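Sim arm keeps stopping short of the table, club deadline Sunday
Posted in Robotics clubs and student projects
1,677 views

Tindow

Hi all. Year 12 robotics club, two-arm project in simulation only, no real hardware till after the summer. Our script is meant to bring one gripper down to the table, close on the object and lift. Sometimes it goes down and just hangs there open. Renders from one of our sessions, first one is the view over the torso, other three are looking down past a gripper.

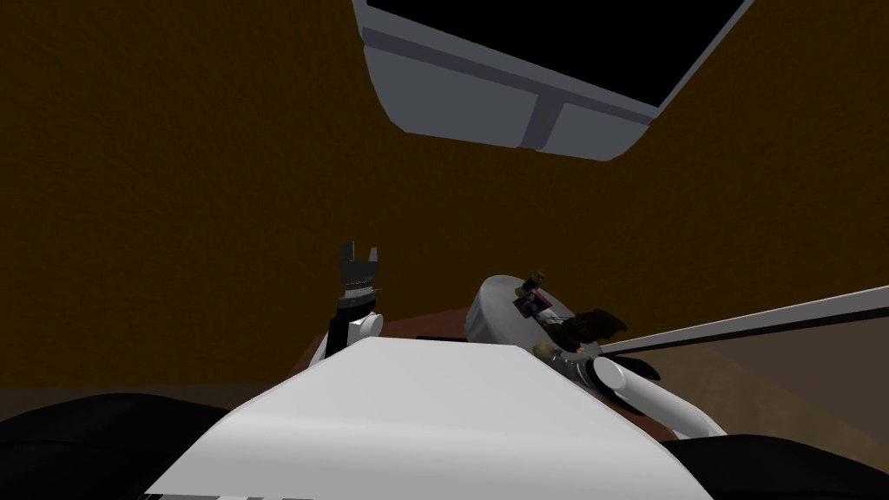
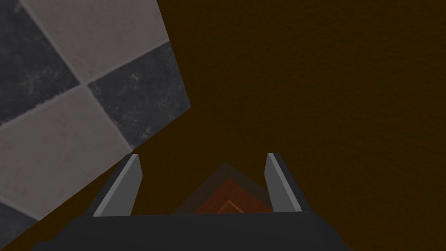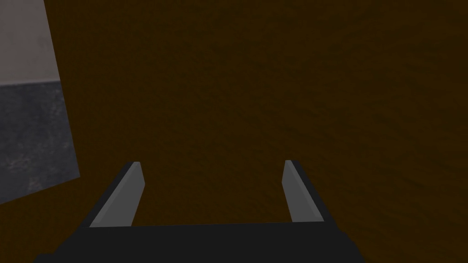
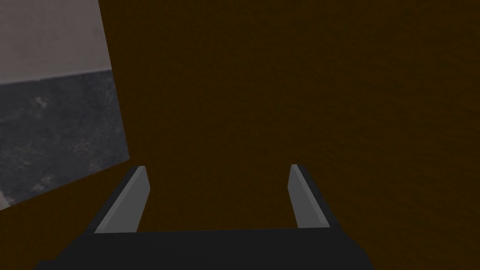

So the task is scored on lifts out of 30 tries and at the moment we get 8. Mr Hoxha (Sorin Hoxha, runs the club) says the demo in July goes ahead whatever we've got, so want it better than that. What we've tried: slower approach, bigger finger gap, moving the start pose. Slower did nothing. Start pose helped a bit, then didn't. The thing I can't work out is how it knows where it is when the view is nearly all brown. In the second one you can at least see the reddish thing between the fingers and the checked floor off to the left, but in the last two there's only table and a bit of grey in the top corner. Teh policy was trained on 60 demos we recorded ourselves by keyboard, three of us taking turns. Input is the wrist view plus joint angles. The over-the-torso camera gets saved but isnt fed in.

Is it the demos or the camera? Or do we need more of both. We can record maybe one more evening's worth before Sunday. Laptop is slow, training takes all night.

Fuvmont

Had nearly the same with our uni society project. Feed in the second camera. You're already saving it, so no new recording needed, just change the input list and retrain. With only a wrist view there isn't enough to go on once the object drops out of sight, the brown looks the same wherever you are over it. Joint angles tell it where the arm is but not where the object is.

Check these first though, quick ones:

Are the saved frames from both cameras on the same timestep? Ours were one behind for weeks. Horrible to find.

Do your demos include any where the person missed and went back? If every demo is a perfect straight descent it has never seen being off to one side. Record some on purpose where you start wrong and correct. I'd spend the whole evening on those and nothing else.

How long do people pause before closing? If all three of you hover while you find the right key, it learns to hover. Cut the pauses out of the files, dont re-record. This would be my first guess for the "just hangs there open" bit.

Also the table and the wall in your first render are both dark brown. If the sim lets you, make the table pale. Takes two minutes. You'd have to redo the demos or re-render them from the saved joint angles, depends what you logged.

Wilczyńska

more demos. 60 is nothing

Garnent

Agree with Fuvmont on pauses, not so sure on the second camera. We added one for a school comp and it got worse before it got better, bigger network, same small pile of data. With one night of training left I'd be wary. Trim pauses, add the correction demos, train once, and keep a copy of the old weights somewhere safe so you've still got your 8 if it goes wrong.

On the pale table, don't, not this week. If scoring is done on the organisers' copy of the scene you'll have trained on the wrong colour. Ask Mr Hoxha which copy gets used.

One more. Look at your start poses. In your first render the two arms are doing quite different things, one gripper pointing straight up and the other one down near the table edge. Is the idle arm always parked the same way when a run starts? If its joint angles are in the input and they vary between demos and test runs, that alone can throw it. Either park it identically every time or drop those numbers from the input.

Tindow

Thanks, this is loads. Just checked and yes we pause, one of us for more than two seconds every single go (me). Trimming the files tonight. Idle arm was NOT parked the same, whoever recorded last left it wherever. Will fix that, retrain and post the new score. Leaving the table brown for now, have asked about the scene copy.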